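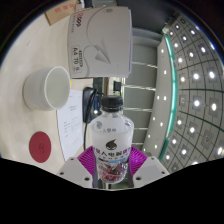 Figure 2. A clear plastic bottle with a black screw cap, upright between two white gripper fingers.

4.2 Why chargers stop fitting before they stop working

Most of the literature on phone charging assumes that a charger dies when it no longer passes current. Our respondents held a looser view. Of the 149 laptop and phone owners who filled in the Akbridge household survey, a large share had retired at least one charger that still worked perfectly well, provided one stood next to the outlet and held it there. We call this condition loose seating. The respondents had other words for it, and Villanueva, who coded the free-text answers, has asked that we leave most of them out.

Loose seating comes in two forms. In the first, the wall plug sags out of the socket under its own weight, usually because the adapter body is wide and heavy and the prongs are short. In the second, the small connector at the device end no longer clicks. Owners tend to blame the cable for the second form, buy a new cable, and find the new one equally reluctant. The port is often at fault, and the port is often full of pocket lint. Ki and Galang cleaned the ports of the phones brought to our Wednesday drop-in with a wooden toothpick and a good light, and several owners left with a working phone and a spare cable they had not needed to buy. They did not all look grateful.

We had expected age to predict loose seating better than it did. Old chargers that lived behind a sofa and were never touched seated about as firmly as new ones. The chargers in trouble were those that traveled: plugged in at a desk in the morning, pulled out at noon, pushed into a bag, plugged in again at a kitchen counter. Repeated insertion wears the contacts, and bags do the rest. One participant had kept a charger loose in a backpack with 2 sets of house keys and described its decline as sudden.

Owners' remedies were inventive. The commonest was to prop the adapter from below, with paperback books being the preferred material. Others wound the cable around the adapter to make a sort of sling, or taped the whole thing to the wall. Mets tried 6 of these remedies on the bench at Durkton, using the same worn outlet each time. The paperback did best, although it ties the charger to one outlet and the reader to one chapter. Tape held through the first evening and let go overnight. The cable sling made matters worse, as it put a sharp bend exactly where the cable leaves the adapter body.

A short extension cord solved the first form outright, by letting the heavy adapter lie on the floor. Few respondents had tried it. When Saludo raised this in the follow-up calls, the usual answer was that an extension cord seemed like giving up.

Two limits should be noted. The survey relied on people remembering why they had thrown something away, and many had thrown nothing away at all; the charger was in a drawer, awaiting a decision. We also tested on a single pattern of wall outlet, so the sagging results may not carry over to regions where sockets grip harder. The effect of outlet age is taken up in Section 4.3.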